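Kotura Club Build Guide
Section 4: Setting Up the Shape Sorting Task
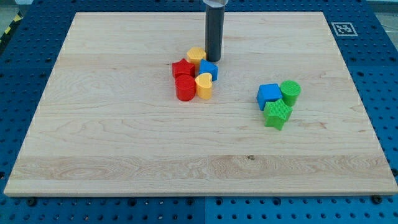
How many points is a full sort worth?

A full sort earns 436 points, and your team gets them only if every block is standing in its own color group when the clock stops. Partial sorts score by the block, so keep going!

Setting up

1. Lay the maple board flat on the blue pegboard table.
2. Put out two blocks in each color: red, yellow, blue and green. Mix up the shapes – the stars and the heart are the most fun to grab.
3. Load the Driten profile and type in start code 2326.
4. Jog the arm to its start point over the board, then press Home.
5. Run one slow practice pick on a cylinder before you try anything fancy.

Note: If you move the square marker on the table, run the Isto calibration again. Log your result on the team sheet.

Caution: Keep hands off the board while the arm is powered. One student calls "clear" out loud before every run.

Your first clean pick is a great moment, so save the log! Send it to Corinne Hutchins before the September meet and she'll add it to the club page.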